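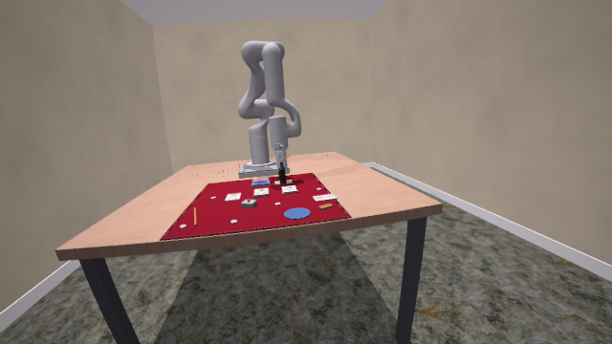 Robot arm at the far side of the table, render.

Site maintenance thread for followers of the Wenceslao Robles archive. Posted 7/9/23. Gallery, filmography and mirror status, in that order.

1/ The gallery migration is finished. All 400 albums now sit on the new host. Old links redirect, except those to single thumbnails, which will return an error. Link to the album page instead.

2/ Of those 400 albums, 345 have a confirmed source and year. The remainder are tagged "undated". If you can place one, send the album number and a reference - a magazine page or a programme will do. Please don't send guesses from hair length.

3/ The stage section has been split from the screen section. Olari appears in both, as he did the play first and the film afterwards. The two casts differ and were being mixed up in captions.

4/ Filmography correction: his part in Madigan was listed as a lead. The end credits have him sixth. Changed. The running time was wrong as well and now reads 152 minutes, taken from the disc and checked twice. 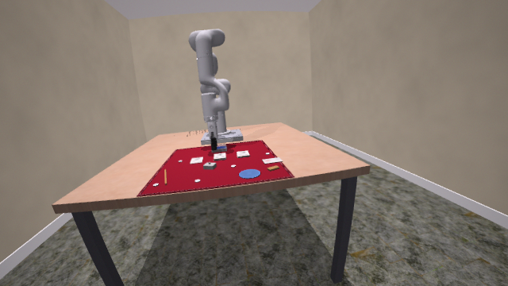
Arm with two-finger gripper, small blue object and red mat, render.

5/ Screen captures. The Fliseck set has been redone from the restored release. The old captures were stretched horizontally. File names are unchanged, so clear your cache if the faces still look wide.

6/ Su-bin Do has translated 70 of the older press interviews. They are filed by publication, with the original text beside the English. Where a word was unclear in the scan she has left it in square brackets. Leave the brackets in if you quote.

7/ Not added: the Sturero casting story. The only source is a forum post that quotes another forum post. It stays off the projects page until the production company or his agent confirms it.

8/ The guestbook is read-only until December. Spam was arriving faster than I could delete it. Existing messages are kept. Use the contact form for corrections.

9/ Watermarks: none on new uploads. Older files keep theirs, as I no longer have clean copies of most of them. Credit to the archive is appreciated when reposting - credit to the photographer is required where one is named.

10/ Next job is the radio page. Several of the audio files are mono recordings off cassette and need their speed corrected before they go up. No date for that yet.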